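Textiles for Everyday Use – Unit 4 handout
Topic: pile fabrics and how they take up water

Read this before Saturday's session. Bring one old towel from home, the older the better, and a pair of sharp scissors.

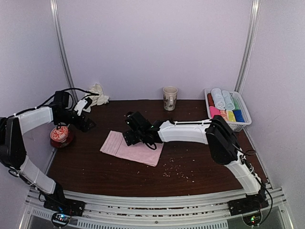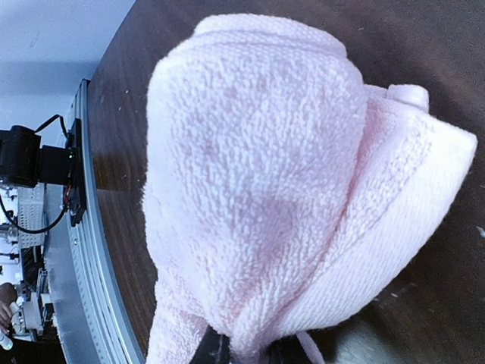 Pile fabrics have a flat ground cloth with extra yarn standing up from it. In velvet and corduroy the pile is cut, so each tuft ends in a brush of fibers. In terry the pile is left as loops, and every loop is a small piece of exposed yarn that water can reach from all sides. The loops on the pink towel show up as a close pattern of tiny nubs, and the hem looks a little lighter in color than the rest. When you examine your own towel, start at the hem and work inward.

**How terry is woven**

Terry needs two sets of warp yarns. The ground warp is kept tight. The pile warp is kept slack. A few weft yarns are laid in a short distance from the finished cloth and then pushed forward together. They slide along the tight warp and carry the slack warp with them, and the slack yarn buckles into loops. Three wefts per row of loops is the usual arrangement – you will see it called three-pick terry.

**Weight**

Towel weight is given in grams per square meter. The four samples in the Unit 4 box:

| Sample | Weight (g/m²) | Pile |
|---|---|---|
| Kokska | 191 | loops, one side |
| Prosberg | 400 | loops, both sides |
| Hanau | 550 | sheared one side |
| Chang | 800 | loops, both sides |

A heavy towel holds more water in total but takes longer to dry. The Kokska sample dried on the rack in 161 minutes. The Chang sample was still damp at the end of the day.

**Why new towels work badly**

Mills often apply a softening finish, and it slows the first uptake of water. A few washes remove most of it. Fabric softener used at home puts a similar coating back.

**To do in class**

1. Cut a 10 cm square from the middle of your towel and weigh it dry.
2. Lay it flat on the water for 27 seconds. Do not push it under.
3. Lift it by one corner, let it drip for a minute, and weigh it again.
4. Write both weights on the sheet, with the age of the towel if you know it.

Next unit: knitted fabrics, chapter 5. Skip the section on warp knits for now.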